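Okay, a few of you asked how the community theatre thing went, so here's the long version. Numbered so I don't lose track.

**1/** For anyone new: I've been stage managing a devised show with a little company called Gondbridge. No script when we started. Ute Heitmann (director) walked in last December with a shoebox of old letters and said "there's a play in here somewhere." There was! It took six months to find.

**2/** We've just closed, June 2026, after a run in the old Edadlow hall. It seats 67 if you're friendly with your neighbour. Total audience across the run was 394, and I'm still a bit giddy about that.

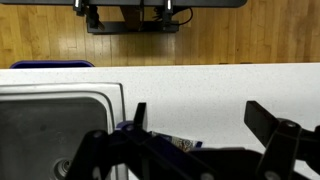
**3/** Devising is a strange way to work if you're used to a prompt book. My first one was basically pencil and apologies. Nima Ebrahimi would improvise a gorgeous speech and I'd get maybe half of it down, then he'd do it again and it would be a completely different gorgeous speech.

**4/** So we started recording rehearsals on my phone, and Seon-mi Oh typed up the good bits at night. She's a saint. She also cut my favourite scene, so, a saint with opinions.

**5/** The play ended up being called *Skorach*, after the town the letters came from. Two sisters, one of them leaves, and they keep writing to each other for years without ever mentioning the thing they fell out over. Audiences kept asking us what the thing was. We never agreed on it ourselves – I think Min-kyu and Hwa-young each had a private answer and played it that way every night.

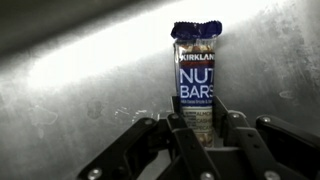 **6/** Min-kyu Sung and Hwa-young Bang as the sisters, by the way. I could watch those two fold a bedsheet for an hour. There's a long silence in the second half and on opening night it went so long I had my finger on the cue and was sweating.

**7/** Money talk, because people always ask. We spent about $900 on the whole set and costumes, and most of that was fabric and paint. The colour of the back wall took four goes. Ute wanted "weak tea." We have now seen every tea.

**8/** Lighting was all side light and one practical lamp. I had 376 cues in the book at one point!! For a two-hander!! We got rid of heaps of them in tech and the show was better straight away. If your operator has no time to breathe, something's gone wrong.
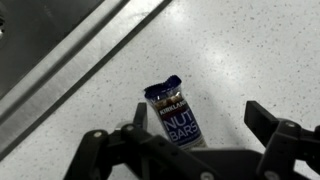 *Speckled benchtop, corner of the sink*

**9/** Best night was the third one. A woman stayed behind and told Hwa-young she had a shoebox like that at home and hadn't opened it in years. We all went very quiet in the dressing room.

**10/** Worst night was the fifth. Sound dropped out before interval and Nima, who was meant to be a voice on the radio, had to do the whole weather report live from behind the curtain. He added a cyclone. Min-kyu had to turn upstage.
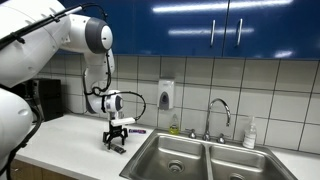 **11/** Would I devise again? Yeah, but I'd lock the running order a fortnight earlier and fight harder for a proper dress run. Ours stopped three times for the same door.

**12/** Next up, Woo (the festival, if you're not local) has asked for a shorter cut, an hour with no interval. Seon-mi is already sharpening her pencil. I'm lobbying to get my scene back in – wish me luck, and if anyone has a door frame that stays upright, message me.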